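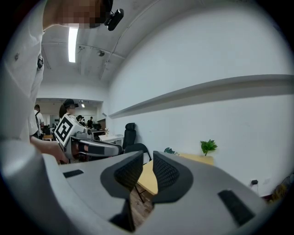
Hand-held grippers in use, main room, demonstration in progress.

Grallach demonstration room – visitor day inspection
Date: 29 May 2018
Site: Kaver office, Grirkby
Sheet 2

Item – Result – Comment

1. Finger pads seated and facing – OK – Mesh pads on both fingers. Left pad of unit 83 replaced at the morning check.

2. Gripper housing, cracks or sharp edges – OK – Rubber strips firmly bonded. Light scuffing only.

3. Marker tag fixed – OK – Square tag flat on its mount. Clean with a dry cloth.

4. Head-worn cameras – Comment – Straps to be adjusted before entering the main room. One visitor reported pressure at the temple after a long turn.

5. Pinch hazard briefing – OK – Given at the door. Visitors to keep free hand clear of fingers when closing.

6. Spacing between operators – Fail – People were working too close together between the table and the desk. Keep at least 1000 mm between held units. Limit group size at the next session.

7. Chairs – Comment – Office chairs reduce the walking width. Move to the back room before visitors arrive.

8. Wall outlet by the table – OK – Plug fully home. Test label 1721 in date.

9. Table top – Comment – Plant may stay at the wall side. Remove small items from the edge.

10. Bags – Fail – Backpacks to be left at reception. Not enforced for the second group.

11. Lighting – OK – Ceiling tube working, no flicker noted.

12. Ceiling fixture, likely smoke detector – Not tested – Covered by building check in December.

Items 6 and 10 to be closed before the Cáceres party is admitted. Re-inspect and attach a new sheet.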